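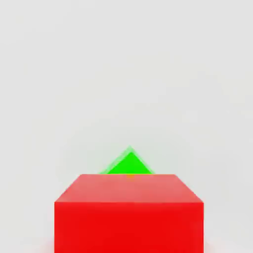
Zonodberg mobility charity rewrites its membership rules

Members of the Foltance Association, which lends adapted cycles and walking frames in the Zonodberg district, have approved a revised constitution that changes who may join, how branches are represented and how equipment loans are recorded. The new text replaces one that had been amended piecemeal and contained two conflicting definitions of a voting member.

The vote was taken at the association's annual meeting in August. Of the 165 votes cast, 96 were in favour of the full package. The existing rules require a simple majority for changes to the constitution, so no second ballot was needed. A proposal to take the clauses one at a time was put from the floor and withdrawn after a short discussion of procedure.

Under the old wording, a person who borrowed equipment was classed as a "beneficiary" and could attend meetings but not vote. That category has been removed. Anyone aged 16 or over who holds a current loan agreement may now register as a full member at no charge, with the same voting rights as subscribing members. Registration is not automatic and lapses six months after the equipment is returned.

Dušan Matoušek, who chairs the association, told the meeting that the distinction had caused practical problems as well as objections of principle. Several branch officers had themselves borrowed equipment after an injury or operation, and under a strict reading of clause 4 they had lost their vote while doing so. "We had been ignoring our own rules in order to function," he said.

Branch representation was the more disputed part of the package. Each branch has until now sent two delegates to the national council whatever its size. The revised text gives every branch one delegate, with a second for branches above 50 registered members. Bednárik, the smallest branch to speak in the debate, argued that the threshold would favour the towns. Its delegates asked for a review after two annual cycles, and this was accepted and written into clause 11.

Kazimír Trnka, the general secretary, said the threshold had been set after a comparison of branch registers, which in some cases had not been updated for several years. Branches must now submit a corrected register before the next council meeting. A branch that fails to do so will keep its single delegate but cannot claim a second until the register has been received and checked.

The clauses on loans are largely technical. Every item above a set replacement value must carry a serial number, and its service history must be kept with the loan agreement – at present the two are often filed separately. Loans will run for 12 weeks in the first instance and may be renewed by telephone or in writing. Children's cycles are exempt from the standard term and will be reviewed against the rider's height and reach at each service.

Servicing itself is unchanged. The contract remains with Skudeck, a workshop in the district which already inspects brakes, harness fixings and steering on all adapted cycles before they are reissued. The contract was not part of the vote, although one member asked whether walking frames should be covered by it. Trnka said ferrules and height-adjustment pins were at present checked by branches, using a written list, and that he would ask Skudeck for a price.

A further motion, to shorten the association's registered name, was not reached before the meeting closed. It has been carried over to the next council agenda and will need to go back to the members if the council supports it.

The revised constitution takes effect once it has been lodged with the registration authority. Existing loan agreements stay valid until their stated end date and do not need to be signed again. Borrowers who wish to register as members can obtain the form from their branch or from the Zonodberg office.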